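Fahy Shared Kitchen: Frequently Asked Questions

Fahy is a rental kitchen for small food businesses and home cooks who need more room. If your question isn't answered on this page, write to Philomena Ó Conaill at the front office.
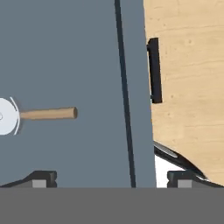
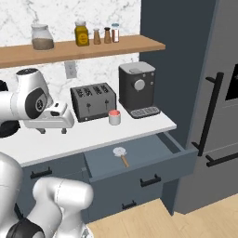

First picture: pizza cutter. Second picture: four-slot toaster on the white counter.

How long is a booking?
The shortest booking is four hours. Setup and cleaning count as part of your time.

Can I book on short notice?
Yes, if a slot is open. The online calendar shows what is free. December fills up early.

Do I need a food handler card?
One person in your group must have a current card. Bring it to your first booking and we will keep a copy.

What equipment is included?
Ovens, burners, sheet pans, mixing bowls and basic hand tools. Stand mixers are booked separately. Bring your own knives, towels and storage containers.

Can I bring my own appliances?
Small ones, yes. Each outlet is limited to 2400 watts. Ask Pádraig Keane before you plug in anything with a heating element.

Where can I store ingredients?
Monthly renters get a dry shelf and a cooler bin. Hourly renters take everything home at the end of the booking. Unlabeled food is thrown out at closing.

What happens if I run over?
You are billed for the next half hour. If someone is booked after you, you will have to stop and clear your station.

Can I cancel?
Cancel at least 3 days ahead for a full refund. After that we keep the deposit, which is $53.

Is there parking?
There is a loading space by the back door with a 20-minute limit. Street parking is free after 6 p.m.

Are children allowed?
Not in the cooking area. They may wait in the lobby with an adult.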